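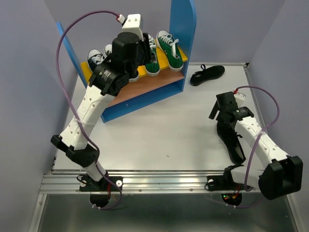

门厅长凳 Pinell 使用评测：坐着穿鞋的人应该买吗

首页 家居 厨房 语言学习 关于我

作者：Ognjen Begović

我先说明我的情况。我住在诺维萨德的一套老公寓里，我妻子是武汉人，我们家里说中文，所以我的家居文章也用中文写。如果有句子写得不自然，请读者原谅，也欢迎在评论里改正。

我们的门厅很窄。门向里开，开门以后，门的边几乎碰到对面的墙。以前我们在那里放一把旧的餐椅，用来坐着穿鞋。餐椅太深，每次有客人来，客人必须侧着身体走进来，然后站在餐椅和门中间脱大衣。我妻子提了好几次意见，我也同意她的意见，但是我一直没有找到合适的东西。

今年六月我开始认真地找。我的要求是：要窄，要能承受成年人的体重，下面要有放东西的空间，外观不要像办公室的家具。最后我买了 Flastdale 的门厅长凳，型号叫 Pinell。用到现在，夏天和秋天都过去了，我觉得可以写评测了。

购买和送货

我在 Fundgate 上订购，价格是262欧元，包括送货到楼下，不包括搬上楼。对一张长凳来说，这个价格不便宜。我岳母在视频里听到价格以后沉默了一会儿，然后问我是不是红木的。我只能回答是榉木。

箱子又长又平，一个人可以搬，可是在楼梯转弯的地方不容易。我们的楼没有电梯。我建议请一位邻居帮忙，或者在楼下把箱子打开，一块一块地拿上去。我用了第二种方法，结果一包螺丝掉在楼梯上，我花了很多时间去找。

包装里的保护材料大部分是纸板，只有坐垫用了塑料袋。板子的角没有损坏。有一块隔板的背面有一条浅浅的划痕，装好以后看不见，我没有向卖家要求更换。

安装

说明书没有文字，全部是图。图画得比较清楚，但是有一步我认为有问题：它要求先把侧板的螺丝全部拧紧，再装中间的横梁。按照这个顺序，横梁放不进去。正确的做法是先把侧板的螺丝拧到一半，放好横梁，再从下往上慢慢拧紧。我写信告诉了 Flastdale 的客服，他们很礼貌地回复，说会转告有关部门。

随货的内六角扳手太短，手会疼。如果家里有长一点的，请用自己的。我从打开箱子到放好坐垫，一共用了将近两个小时，其中包括找螺丝的时间，也包括喝咖啡的时间。熟练的人应该快得多。

背面有固定到墙上的金属片。我起初没有装，觉得长凳不高，不会倒。后来我侄子来玩，站在坐垫的一头跳，另一头抬起来了。第二天早上我就在墙上打了孔。老房子的墙外面是灰泥，里面是砖，普通的膨胀管会松，我换了长的膨胀管才牢固。

尺寸和坐的感觉

Pinell 的深度是29厘米。这个数字是我选它的主要原因。我在商店里也试过 Cuervo 的长凳，Cuervo 的坐垫更厚，坐着更舒服，但是它深很多，放进我们的门厅以后门就不能完全打开了。家具再舒服，门打不开也没有用。

窄的长凳有一个缺点，就是大腿得不到完整的支撑。坐几分钟没有感觉，坐半个小时就会不舒服。我有一次在那里等修暖气的师傅，一边等一边看书，后来还是回到了沙发上。所以请不要把它当成休息的座位。它的用途就是坐下，穿鞋，站起来。

坐垫的高度对我合适。我个子比较高，坐下以后膝盖弯得不太厉害。我妻子比我矮，她的脚可以平放在地上，只是要坐得靠前一点。我母亲的膝盖不好，她说站起来的时候希望旁边有一个可以扶的东西。Pinell 没有扶手，也没有可以另外购买的扶手。家里有老人的读者要考虑这一点。 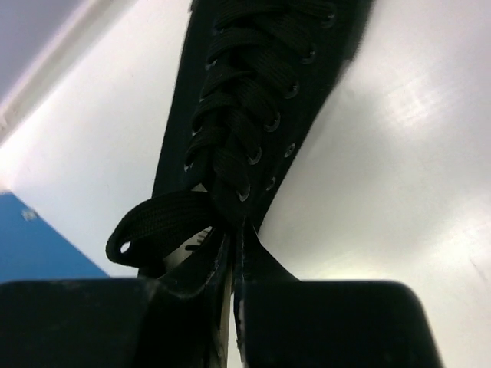
穿鞋的速度决定了人在长凳上坐多久，我以前没有想过这个问题。夏天穿凉鞋，我根本不坐，扶着墙就穿好了，那时候我甚至怀疑自己白花了钱。天气凉了以后，大家都换成系带的鞋，长凳才真正开始工作。像图里那样的黑色帆布鞋，扁的鞋带一道压一道地交叉上去，着急的人常常不松鞋带，硬把脚塞进去，后跟很快就被踩坏。坐着的时候人比较有耐心，会把鞋带一道一道拉松，穿好以后再从下面往上收紧。站着做这件事，腰很累，而且早上七点在门口单脚跳也不好看。

下面的空间

坐垫下面分成两层，中间没有竖的隔板。上层比较矮，适合平底鞋和拖鞋，高帮的鞋放不进去。下层高一些，可以放短靴，长靴必须躺着放。隔板的高度不能调节，我认为设计的人应该多打一排孔，成本不会增加多少。

隔板是实心的，没有缝，这有好处也有坏处。好处是上层的沙子不会掉到下层的鞋里。坏处是下雨天水留在板子上。榉木的表面有一层油，说明书上画了一个水滴和一块布，意思大概是要马上擦干。我们有几次忘记了，板子上留下了颜色较深的圆印。我用很细的砂纸轻轻磨过，再涂一层家具油，印子浅了，但是在侧面的光线下还看得出来。现在我在下层放了一个塑料托盘，湿的东西都放在托盘里。

长凳的两侧是封闭的，前面是开放的。有的读者可能希望有门或者帘子，因为鞋放得乱的时候不美观。我个人喜欢开放的，通风好，找鞋也快。我妻子的意见和我不同，她正在考虑自己缝一块布帘。

坐垫的布

坐垫是灰绿色的，布比较粗，用魔术贴固定在木板上。魔术贴的位置太靠里面，人坐下去再站起来，坐垫的前边会稍微翘起。我自己加贴了一条，问题就解决了。

布套可以拆下来，拉链在背面。我用冷水洗过，没有缩水，颜色也没有变化。不过晾干以后装回去很费力，海绵的角总是不在它应该在的位置。我的办法是先把海绵对折，塞进去以后再让它展开，然后用手从外面推角。

布上容易沾猫毛。我们的猫很喜欢这张长凳，每天傍晚都坐在上面等我妻子下班。从猫的角度看，这个产品应该没有缺点。

和以前的餐椅比较

门厅现在宽敞多了，客人可以正面走进来。钥匙和信件不再放在椅子上，因为坐垫是软的，放上去会滑，所以我们又在墙上装了一个小木盒。买一件家具常常引起另一件家具，这是我的经验，请读者在计算预算的时候注意。

声音方面，刚装好的时候，坐下去会听到轻轻的“咯”一声。过了几个星期我把所有的螺丝又拧紧了一遍，声音就没有了。建议大家也这样做，说明书里没有提到。

我的评价

我喜欢的地方：窄，稳（固定到墙上以后），木头的颜色自然，布套能洗。

我不喜欢的地方：隔板不能调节，扳手质量差，说明书有一步顺序不对，木板怕水。

如果您的门厅像我家一样窄，家里的人又常常穿系带的鞋，我推荐 Pinell。如果门厅够宽，我觉得 Cuervo 的坐垫值得先去店里坐一坐。如果家里主要是穿拖鞋和一脚蹬，那么一把小凳子就够了，省下来的钱可以买别的。

关于木板上的水印，要是有读者知道更好的处理方法，请写在下面。我试过用牙膏，没有效果，还要花时间把牙膏擦干净。

评论（2）

小满妈妈：请问坐垫可以单独买吗？我家有狗，我想多备一个换着用。另外“一件家具引起另一件家具”说得太对了，我家就是这样从一个花架变成一面墙的。

老秦修木头：水印别用砂纸，纹理容易磨花。先等木头干透，拿软布蘸一点核桃油顺着木纹擦，放一晚再看。要是印子已经发黑，就得整块板重新打磨上油，单补一小块颜色肯定不一样。

上一篇 下一篇 返回顶部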